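Building a Hand-Held Gripper Pair in a Shared Workshop
Handout 4, Fernham evening course
Notes by Pichit Sitthichai

Read this before the bench session. You should already have both grippers assembled and the marker plates screwed on.

Bench layout

Clear the table except for the basket and the items for the task. The Lolden task uses soft goods. Start with the gloves side by side, fingers pointing away from you, and the basket to their left. Run each cable back along your forearm or straight off the near edge.
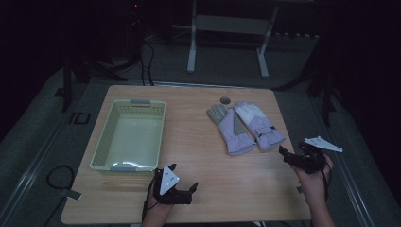
Fig. 1. Two grippers, a pair of winter gloves and the basket.

Keep the marker plates facing up and out. If your sleeve covers a plate, the tracker loses that hand and the run has to be repeated. Log each run on the Petchrat sheet with your initials.

Approaching a soft object

Open the jaws fully and bring them down with one finger on each side of the glove. Close slowly. Quilted fabric bunches up before it grips, so allow about 14 mm more travel than you would for a block.
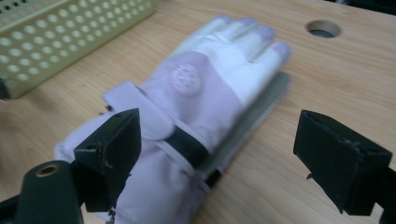

Straps and cuff tabs are the usual trouble. A grip on a tab alone will often slip during the lift, so take the body of the glove as well. Check the finger pads for scuffs every 200 runs and replace them by 1,000.

For next time: bring your log sheet and read the Flircombe notes on cable strain relief.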